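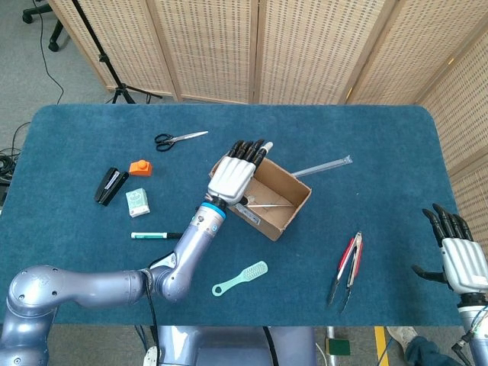

Notes from the Fladham bench
19 February 2020

I promised Souad I'd write up the routine for the two-armed robot before I forget half of it, so you're getting it as my newsletter item this time. Sorry to everyone who was hoping for part two of the parking saga!

Quick background for the folks at the Gunn building who haven't been over. Clema is our tabletop robot, two arms on one torso, a hand on each. We run it on ordinary desk and kitchen stuff: scissors, a stapler, a marker, a hairbrush, tongs, a long ruler, whatever is in the drawer. It reaches over to the cardboard box a lot, and that reach is what shows up trouble first. If a fingertip is slightly out of line, you see it right at the rim of the box, long before the software says a word.

So, mornings. I start with the power off and go over the cables. The one along the elbow is my least favorite. It needs enough slack for the arm to stretch out straight, but if you leave too much it flops into the joint when the arm folds back (ask Anas about May, he still has the chewed piece on his desk). I bend the elbow by hand all the way both directions and watch the cable the whole time. Then the wrists. The thin colored wires there are the ones that work loose, and a loose one doesn't fail in any helpful way. You just get a finger that's lazy one minute and fine the next. I press each little connector with my thumb and look for any wire that's pulled tight.

Next come the fingertips. The black tips pick up paper dust and carpet fuzz from the table, and once they're fuzzy they slide right off anything smooth. A damp cloth, no cleaner, then let them dry. Latifa used to wipe them with alcohol and I did too, but the tips got shiny on us and we went through a set much faster than we should have. We're on the Rernano ones now, part 1394, and I like them better. They're a bit softer. Order them before you're on the last set, please, I'm begging.

Then power on, and everybody stays back behind the yellow tape while it homes. I know it looks slow and harmless. Stay back anyway. After homing I send both hands to the upright pose with the fingers pointing up, one side and then the other, and look for a thumb that sits too far in. If it does, redo the zero for that thumb only. Don't redo the whole hand! I did that once and lost an afternoon putting nine joints back where they had been perfectly happy.

Last thing is the box check. Open box in the middle of the table, fingers straight out, and bring the hand in over the side nice and slow. Stop with the fingertips just past the rim and look from the front and then from the side. All the tips should be level. Run that 16 times, and if they're still level at the end you're good for the day. If one has dropped, check the screw at the base of that finger before you touch any settings. It's nearly always the screw.

A couple of odds and ends. Ro-un has moved the spare wrist rings to the second drawer, left side, with the small hex keys. The grease is due at 2000 hours on each arm and the left one gets there first, so put your initials on the sheet when you do it. And Mounir would like the cables on the floor by the table sorted out, which is fair, and I've told him I'll do it this week.

If you want to learn the routine, come by early and I'll walk you through it. The whole thing goes faster with two people, one on the controls and one watching fingers, and I'm happy to swap halfway through.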